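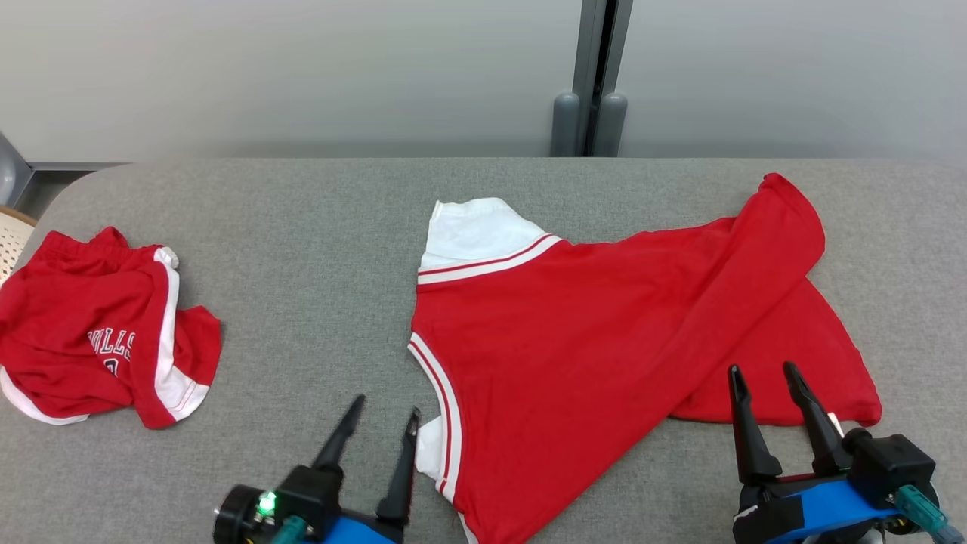 Jersey and shorts on the gray table, both grippers open and low in front of them.

Endine gallery: garment planning
Tuesday, October 24, 2023

Endine is our planning and control stack for handling cloth with two arms. Work began in 2021 as a fork of Inder, an older grasp planner that only knew about rigid parts. The notes on this page cover the software that runs behind a folding task, from the head camera image to the motor commands.

Same color, two garments
Shorts and jersey are both red, so color alone will not separate them. The segmentation step leans on the white trim and side stripes, which give it long edges to follow. Printed letters are masked out before edge matching – they used to be picked up as hems.

Folds
A jersey with one side lying diagonally over itself has a false outline. The Onyshchenko module keeps 10 candidate shapes for each garment and drops the poor ones as new images come in. Bunched shorts are harder, and the waistband is usually the first part it settles on.

Grasp points
Hem corners score highest, then straight hem edges. Any point scoring under 60 out of 100 goes back to the planner, which looks for a small pull to flatten the cloth first.

Two-arm timing
Helletti, our scheduler, checks both arm paths against each other every 80 milliseconds. Since the May release it can pause one arm without stopping the other.

Logs and replay
Each run is saved with its camera images, candidate shapes and joint commands. The replay tool loads all of them on one timeline.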